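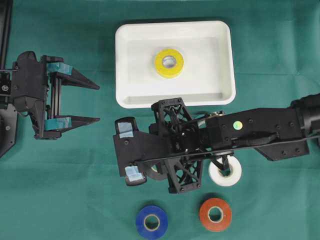
Home Catalog Storage and Packing Archive Supplies Service Contact

Filed under: Archive Supplies / Flat Storage / Cabinets

Dratby Flat File Cabinet, Five-Drawer

The Dratby is a steel cabinet for the flat storage of maps, architectural drawings, posters, textiles and other large sheet material. It is made at the Ildale works and supplied to libraries, county records offices, museums and university departments. The cabinet has been in continuous production in its present form since the drawer runners were redesigned, and parts remain available for the earlier version.

Construction

The body and drawers are formed from cold-rolled steel and finished with a baked powder coating. No wood, felt or foam is used inside the drawers. Each of the 5 drawers travels on ball-bearing runners and has a rear hood, which keeps sheets from curling upward and catching behind the drawer above. A hinged front flap holds down the leading edge of the contents and folds back fully for loading.

Drawers are fitted with a stop that prevents accidental removal. To take a drawer out, both release levers must be lifted at the same time. Two people are required for this operation when the drawer is loaded.

Dimensions and load

External width: 1,485 mm
Number of drawers: 5
Standard finish: light gray
Optional finishes: dark green, off-white
Locking: single lock, all drawers

The maximum total load is 200 kg, evenly distributed between the drawers. The load limit applies to the cabinet when it stands on its own base. Where two cabinets are to be stacked, the lower unit must be fitted with the joining plate, ordered separately, and the floor should be assessed by a qualified person before installation. Stacking three units is not permitted.

Placement

The cabinet should stand on a level floor away from outside walls, radiators and water pipes. A clear space equal to the full depth of the drawer is needed in front of the unit, together with enough room for a reader or staff member to stand beside it. The base is fitted with four leveling feet, adjustable from inside the lowest drawer opening. If the drawers drift open or fail to close squarely, the feet should be checked before any adjustment is made to the runners.

Newly delivered cabinets should be left with the drawers open in a ventilated room for a short period before collection material is placed in them. Institutions with their own conservation staff may wish to carry out their own testing of the finish. Sample panels are supplied on request at no charge.

Arranging material in the drawers

Sheets should be placed in folders of a size that fills the drawer, so that they do not slide when it is opened. Small items kept in a large drawer are best grouped in smaller folders inside a single full-size one. Overfilling is the most common cause of damage to large sheets, and the drawer should close without any pressure on the contents.

Pressure-sensitive tape should not be used to close folders or to attach labels to original items. Drawer labels are held in the metal card frame on the front of each drawer. Replacement cards are sold in packs and may be written in pencil or printed.

Rolled material is not suitable for this cabinet. Customers with rolled plans are referred to the Florkach tube rack, listed under Upright Storage.

In use

The Waweru Map Library replaced its wooden plan chests with Dratby cabinets as part of the move to its present reading room. The library holds 2,000 survey sheets, many of them in frequent use by students and land researchers.

"Our older chests had to be emptied from the top to reach anything at the back," said Peninah Wanyama, head of collections. "The front flap has made the greatest difference to us. Staff can turn through a folder in the drawer and lift out only the sheet that has been requested."

Gitau Kioko, who supervised the installation, recommends that the drawer plan be settled on paper before delivery, and that the heaviest folders be assigned to the lower drawers.

Ordering and delivery

Cabinets are made to order. Delivery is to a ground-floor entrance unless otherwise arranged, and the customer is asked to confirm door widths and elevator dimensions when placing the order. The cabinet is shipped fully assembled and cannot be taken apart for access. Orders intended for installation during the summer closing period should be received by the end of May.

Keys are supplied in pairs. Replacement keys are issued only on written request from the institution, quoting the number stamped on the lock.

Specification inquiries: Solène Poulain, Archive Supplies
Parts and service: Jayson Navarro, Ildale works

Related products: Joining plate / Drawer label cards / Full-size folders / Florkach tube rack

This site uses cookies to remember your catalog selections. By continuing to browse, you agree to their use. Accept Manage settings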